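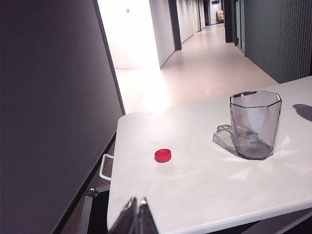
キャップを外して出すなんて初耳です、いつ決まったんですか、とKylie Costiganさん。すみません、先月号のすみっこに一行だけ書いてました。見落としますよね。あらためてまとめます。

ホーム　お知らせ　館内だより　バックナンバー　お問い合わせ

ペットボトルの出し方、6月から変わってます

回収業者がMerrickからClamoraに交代。それにともない分別が細かくなりました。キャップ、ラベル、本体の三つに分けてください。回収袋は50枚入りを2階の流しの下に置いてあります。なくなりそうなら早めに一声。袋の在庫、前回はぎりぎりでした。

中身は流しに捨ててから。飲みかけのまま袋に入っていると、袋ごと置いていかれます。先週それで二度やり直し。階段がベタベタ、モップがけに昼休みがつぶれました。
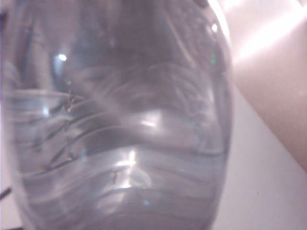

つぶす？つぶさない？

つぶさないでください。前の業者のときと逆なのでご注意。機械で読むときに形が必要なんだそうです(電話で聞いただけなので、くわしくはわかりません)。もうつぶしてしまった分は、そのまま出して大丈夫とのこと。 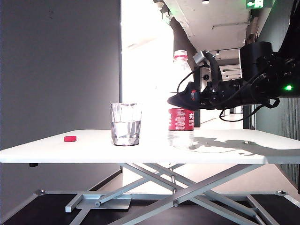
キャップは外して別に

キャップは給湯室の青いバケツへ。満杯になったらOi-ling Hsuさんまで。内線7番。金属のふた、びんの栓は入れないでくさい。混ざると全部より分けになります。

ラベルはミシン目から。はがれないタイプは無理にはがさなくてOK。刃物を使って指を切った人がいました、そこまでしなくていいです。

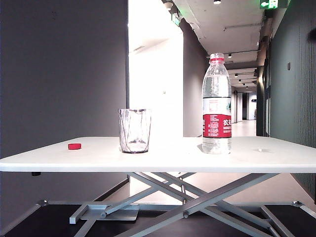
ラベルつきのボトル

あと別件。来客用のコップ、減ってます。机の引き出しに眠っていたら戻してください。買い足すと1個200円、予算は今期もうありません。Jondaraの会議が続くので今週中だと助かります。

回収の時間は朝9時。前の晩に廊下へ出すのはなしで。次号は段ボールの話、たぶん。原稿まだですが。

最近の記事
・自転車置き場の線を引き直しました
・冷蔵庫の名前書き、油性ペンで
・Jastleyさん移転のごあいさつ
・エアコン清掃の日程

サイト内検索　キーワードを入力　検索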